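# Workplace automation at Erkelar

**Erkelar** is a maker of small fittings and frames whose assembly shop is often mentioned in local accounts of how automation comes to a modest workplace. The company began moving part of its bench work to robot arms under a program called **Vevden**, and the change is remembered there as much for what it did to people's days as for what it did to output.

## Background

Before Vevden, every fitting was put together by hand at long tables, with 4 assemblers to a table and a good deal of conversation going on over the parts. The work was light but fussy -- picking up a slim piece, turning it the right way round, bringing it to its frame -- and those who did it for years tended to develop sore thumbs and very strong opinions about lighting. A full order could run to 2,813 pieces, and the last few hundred were, by general agreement, the long ones.

## The Vevden program

The arms were first tried out in simulation, using software from a supplier named Clotia. Assemblers were invited to sit in on these sessions from the start, and a good many of them did, some out of curiosity and some, quite understandably, out of worry. They could watch a task from the gripper's own point of view and say where a person would have slowed down, or come in from the other side.

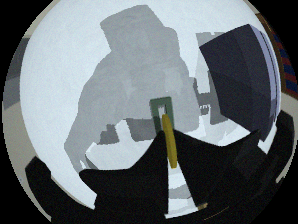 *Simulated bench task seen from the gripper, with a yellow piece between the two black fingers and a green frame behind it.*

Beatrice Ondieki, a longtime assembler who became the shop's first cell lead, kept a notebook of these remarks, and it was later typed up and used as the basis of the training course. Her notes deal at length with shadows, which had troubled hand workers under the old lamps and which she wanted tried in as many arrangements as the software would allow. Each task was run 300 times in simulation before it was moved to the floor.

## Effects on staff

Most of the assemblers stayed on, though their jobs became rather different ones. They now set up parts, check finished work, and step in when an arm stops and waits for help. The sore thumbs have largely gone away, and newer employees often say they like the variety. Others miss the old tables. Tending a cell is a quieter and more solitary job, and a long-running complaint was that people could go from the morning start to lunch without speaking to anyone at all. In September the cells in the Abubakar building were turned to face one another, which has helped, and the shared break was made longer.

Pay was a harder matter. Cell leads received a raise at once, while those who checked parts waited until the following year for theirs, and there are still some feelings about it.

## See also

- Machine tending
- Job rotation
- Robot simulation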